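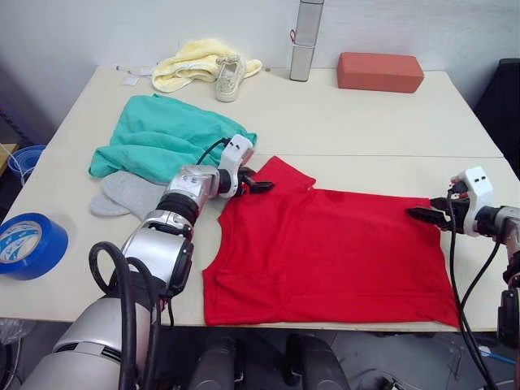
Analyn Policarpio asked whether a T-shirt has to be folded the same way every time. It doesn't, but using the same steps makes the stack even.

Lay the shirt flat on a table. Smooth it from the middle toward the edges with your palms. A wrinkle left in at this stage gets pressed in by the fold and becomes a crease.

A crease is a line where the threads have been bent sharply. Cotton threads hold a bend well - polyester threads spring back more.

Fold one side in toward the middle, sleeve included, then lay the sleeve back along that side. Do the other side. You now have a long strip. Bring the hem up to the neckline, then fold in half again.

Each fold in half doubles the layers. A shirt body has 2 layers, front and back, before you start. Up to 40 shirts folded this way fit in a Surmont drawer.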